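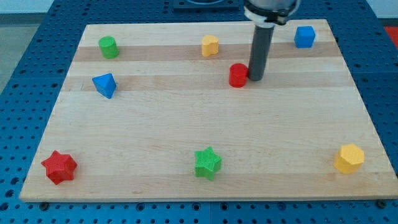
Chapter 3

Watching It Twice: How a Second Viewing Changes a Review

I was 19 the first time I panned a movie in print, and I got it wrong. The movie was called Escobedo, a slow family drama about two brothers who inherit a bus company, and I gave it 300 words of pure scorn in my college paper. Boring, I said. Nothing happens! I was very pleased with myself.

Then one February I caught it again at a friend's place (I was mostly there for the food) and I sat there feeling my ears get hot. Plenty happens. The older brother never once sits down in his father's chair, and I had missed that completely. There's a dinner scene I'd called "endless" that runs maybe four minutes, and by the end of it you know the company is finished, even though they only talk about soup.

So this chapter is about going back. You'll be reviewing the same movie two times, a few weeks apart, and then we'll put the two reviews side by side and see what moved. Some of you will change your minds. Some of you will dig in and like the thing even less, and that's fine too, I've done that with Drestness more often than I care to admit.

Before we get going, a word about the readings. The first is Duván Benavides on song numbers in romantic comedies, and why he used to fast-forward through them. The second is a pair of reviews by Musyoka Kioko, both of the thriller Nitent, written years apart. Read the older one first. It's 45 lines long and really mean, and I love it. The newer one spends a whole page on a side character he hadn't even named before.

Some terms to watch for as you read:

First impression
Rewatch bias
Star casting
Payoff

Don't worry about memorizing them. We'll use them so much in the next few pages that they'll stick.

3.1 What You Bring In With You

Let's start before the lights go down. You've seen the poster, you know who's married to whom, your cousin already told you it's terrible. All of that walks into the theater with you, and a good bit of it ends up in your review. Take out a sheet of paper and write down everything you already believe about the next movie you plan to see.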